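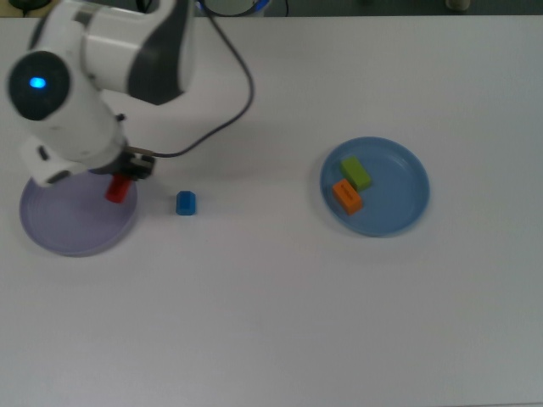

Gralus 双盘工作台

Gralus 双盘工作台，常简称“双盘台”，是一种小型桌面机械臂工作单元，由一条白色机械臂、一张浅色台面、两只圆盘和四个彩色积木块组成，用于拾取与放置动作的练习、调试和日常校验。它的名字来自最早写下整套布置方法的 Gralus 工作室，后来 Lastier 维修站沿用了同样的摆法，并把保养部分补得相当细致，所以今天大家谈起双盘台，说的多半是 Gralus 的布置加上 Lastier 的保养习惯。

初次见到双盘台的人常常觉得它过于朴素，台上东西这么少，有什么可讲究的呢？可是凡是照料过它一段时间的人都会慢慢喜欢上这份朴素：台面干净，哪里出了偏差一眼就能看见，一块积木歪了半个指头，也逃不过站在旁边喝茶的人。本条目介绍它的组成、布置、保养和几种常见的修理，篇幅略长，请读者慢慢看。

名称与沿革

双盘台最初没有正式的名字，工作记录里只写“两个盘子那张桌”。Shu-fen Chiang 在整理布置手册时嫌这个叫法不好检索，才定下“双盘工作台”一名，手册初稿的落款日期是2023年4月16日。初稿只有布置方法，保养一章是 Mahtab Mahmoudi 后来写的，她在 Lastier 负责机械臂的线缆和末端部件，文字里处处看得出是亲手拆过、装过、又拆过的。

手册流传以后出现过几种变体。有的地方把两只盘换成方托盘，有的地方把积木增加到满满一盘。Nazari 培训室曾试过方托盘，学员反映托盘的直边太容易拿来当参照，不知不觉就依赖上了，换成圆盘之后才真正去看盘心在哪里。此后圆盘便成了通行的做法。

组成

机械臂从台面远端探入，向下弯到台面上方工作。臂身为白色，间有深灰色的部分，腕部一侧是一只黑色圆形关节盖，盖子中间有一盏蓝色小灯。腕部末端装夹爪，夹爪颜色较深，一根细黑线缆在臂的右侧绕出一个大弯。

圆盘两只，一紫一蓝，紫色放在左边，蓝色放在右边，盘沿都略微高起。盘沿的高度看似小事，其实很影响手感：沿太高，夹爪下探时容易蹭到；完全没有沿，积木放歪了就会滑到台面上去。

积木四块，分别为红、蓝、绿、橙。选四种差别明显的颜色，是为了让人和程序都不容易认错。台面则越素越好，灰白而不反光的最合适，花纹台面虽然好看，查找微小偏差时却十分累眼睛。

首次布置

布置一张新台子，慢慢做也用不了一个上午。手册建议两个人一起来，一人在台前，一人守着停止按钮，通行的次序如下。

一、固定底座。先把四角螺栓带上，不要拧死，等台面找平之后再依对角次序收紧。底座稍有松动，臂伸得越远，末端晃得越厉害，后面所有的校准都会白做。

二、找平台面。水平尺横放、竖放各看一遍，再斜着看一遍。靠近操作者的这一侧最容易被忽略，偏偏人总爱把手肘撑在上面。

三、摆放圆盘。两只盘之间要留出一大片空地，积木可以在这里暂放，夹爪也可以从这里下探。盘子离得太近，臂在一只盘上工作时，腕部便会挡住另一只。

四、理顺线缆。让臂依次走到左盘、右盘和台面近端，每到一处都停下来看看线缆的弯。弯要松，要圆，不能绷直，也不能低得扫到积木。

五、试夹。先空夹几次，听一听声音，再拿一块积木试。首块通常用红色，在灰白台面上最醒目。

六、记录。把盘的位置、速度和夹紧程度都写进台账。Gralus 手册给出的初始速度是额定值的70%，待一切稳定后再酌情往上加。

Yatziri Ochoa 带新人时喜欢在第四步多停一会儿。她让新人用手指轻轻托着线缆，陪着停机的臂被人慢慢推过全程，亲手感觉它在什么地方变紧。这个办法费时间，可是感觉过一次的人，往后布线都格外用心，很值得推荐。

日常校验

校验的办法很简单：把散在台面上的积木逐块送入盘中，再逐块取出。放置之后，积木应当完全落在盘沿以内，相邻的两块可以挨近，但不应互相叠压。

做到一半的台面最有看头。比如绿色和橙色两块已经在蓝盘里，斜斜地挨着，蓝色那块还单独留在两盘之间，夹爪则停在紫盘上方，正对着红色那块。老练的人会趁这时候看看盘里两块积木的间距，若是角碰着角，就记一笔，留意后面是否越放越挤。

还有一种状态也很常见，即盘中只有一块绿色积木，其余三块都在台面上，紫盘空着。此时最应当看的是线缆。夹爪移到蓝盘左沿附近时，线缆会垂到蓝盘这一侧，从绿色积木的上方经过。从高处看下去，很难断定两者之间还有多少空隙，应当弯下腰，从侧面再看一次。若线缆确实碰到积木，就按下文的办法处理。
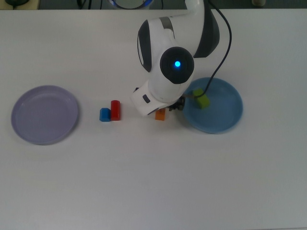 线缆的保养与更换

线缆是双盘台上最需要人疼惜的部件。臂的关节做得结实，外壳擦一擦就像新的一样，唯独这根线，每动一次就跟着弯一次，日子久了总会疲劳。Mahmoudi 的规定是每运行2000次循环做一遍全线检查，由夹爪端的接头开始，一路摸到臂的上端，有发硬、发黏或外皮起皱的地方，便贴上小纸条做记号。

线缆垂得过低时，先不要急着换短的。多数情况下只需松开上端的线夹，往回收一点，再让臂走到左右两端的极限位置各试一遍。收得太多，线在远端会绷紧，接头受力，反倒容易出毛病。

真要更换时，步骤如下：

让臂停在台面中部上方，夹爪张开，取走全部积木。
切断电源，等指示灯完全熄灭。
给旧线的走向拍照，再松开线夹。
拔接头时捏住壳体，切勿拉扯线身。
装上新线，照旧线的走向固定，先紧上端，后紧夹爪端。
通电，低速走完全程3遍，其间有人守在停止按钮旁边。

Golnar Zarei 在台账里补过一句，说拆下的旧线不妨在抽屉里留一个月，万一新线有问题，还能拿来对照。Lastier 的抽屉因此常年塞得满满当当，开的时候要扶着点。

夹爪的清洁与调整

夹爪的内侧会积灰，手汗和积木上的细屑也会跟着粘上去，夹持面一滑，积木就容易在途中转一个小角度，放下来是斜的。清洁用微湿的软布即可，擦过之后再用干布走一遍。溶剂不宜使用，夹持面若有软垫，很可能被溶剂泡坏。

积木放歪时，不妨先查夹爪，再查程序。把两指慢慢合拢，从正面和侧面看它们是否对齐；一侧先碰到积木，积木就会被推着转动。调整应当一点一点来，每改一处就试夹一次，不要同时动好几颗螺丝。Marjan Hosseinzadeh 修过一张长期放歪的台子，前后查了两天程序，最后在左侧夹指的根部发现一颗松了半圈的螺丝。她把经过老老实实写进第129号维修记录，这份记录后来成了 Lastier 新人的必读材料。

台面与圆盘

台面每天收工前擦一遍，从远端往近端擦，顺手把盘底也翻过来看看。盘底若沾了细屑，盘子会微微翘起，夹爪以原来的高度下探，就可能碰到盘沿。圆盘不必粘死在台上，薄薄一层防滑垫已经足够，将来挪动也方便。

盘子被碰离原位，是双盘台最常见的故障，十次报修里总有那么几次只是有人擦桌子时推了一下。建议在台账里留一张盘位草图，量出盘沿到台边的距离。有些人喜欢直接在台面上画圈，也未尝不可，只是画得太重会干扰对颜色的辨认，选淡淡的铅笔线就好。

积木每隔一段时间洗一次，用温水，晾透再用。表面印着字的，洗时手要轻，字迹磨花了虽不影响夹取，看着总有些可惜。

停用与存放

台子若要停用较长时间，例如十一月盘点期间，应先让臂回到收起位置，使线缆处于最松弛的状态，再切断电源。积木收入盒中，两只圆盘叠放时中间垫一张软纸。台面盖一块浅色的棉布，深色布掉下的纤维很显眼，重新启用时要擦上半天。

重新启用时，按首次布置的第二步至第六步再走一遍，底座螺栓也顺便试一试松紧。台账应接着原来的页码往下写，旧的盘位草图保留，新的画在后面一页。

参见

桌面机械臂
末端执行器
线缆管理
Lastier 维修记录第129号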